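The Great Spoon Sort

I love a good sorting project, and I've been looking forward to this one since March. Spoons! Specifically, the colored-handle spoons that have been piling up in the bottom of the big drawer ever since we started doing the soup lunches.

If you've been reading a while, you'll remember the soup lunches. Kai-wen Hsieh brings the pot, everyone else brings bread, and the spoons come out in one giant handful and go back the same way. I had gotten used to digging past the whisk, the can opener and a Gulness peeler I don't even like, just to find something to stir my tea with.

So out they came, onto the butcher-block table (my favorite surface in the whole place, I could look at that grain all day). Bins down the middle, spoons in little pairs on both sides.
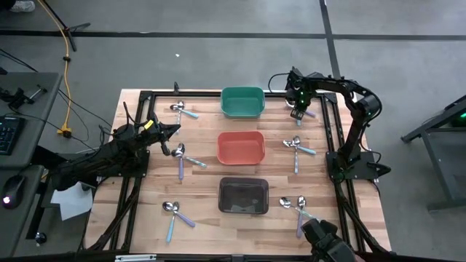
Picking a system

My first idea was to sort by handle color, and I still think it's the prettiest way to do it. Light blue, purple, lavender, and then the patterned ones, which are my weakness. There's a teal-and-white pattern that makes me want to eat yogurt at all hours.

Sze-wing Chang voted for sorting by size, soup spoons away from teaspoons, and she has a point if you're in a hurry. But I know myself. I grab by color. When a bin is all one shade I can see from across the room if it's running low, and I'm much more likely to put things back where they belong.

The bins themselves are nothing fancy. I did look at the Bollaneck drawer inserts, which are lovely and have those little dividers, but they're 59 dollars a set and I'd need two. Plain plastic bins rinse out in the sink and I can lift the whole thing out and carry it to the table when people come over. That last part is a huge plus!

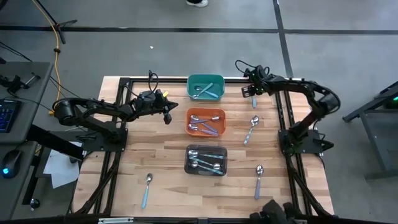
Lavender-purple in the orange bin, light blue in the teal one, and a few still to go.

I like laying them with the bowls all facing the same way, too. It takes four extra seconds and the bin looks so much calmer. Handles toward your hand, bowls away, and you never end up grabbing the end that goes in somebody's mouth.

A thing I'd do again: spread everything out before putting anything away. I used to sort straight from the drawer, one spoon at a time, and I'd always lose track halfway.
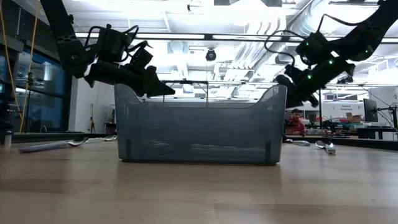

I'm also coming around to see-through bins for the overflow. The cloudy kind hides a bit of the mess but still lets you tell that something's in there, so I don't go buying more spoons I don't need (it has happened, there was a Shawky sale). Next up is the fork situation, and after that the lids. If you have a trick for lids, please leave it in the comments, I'm all ears!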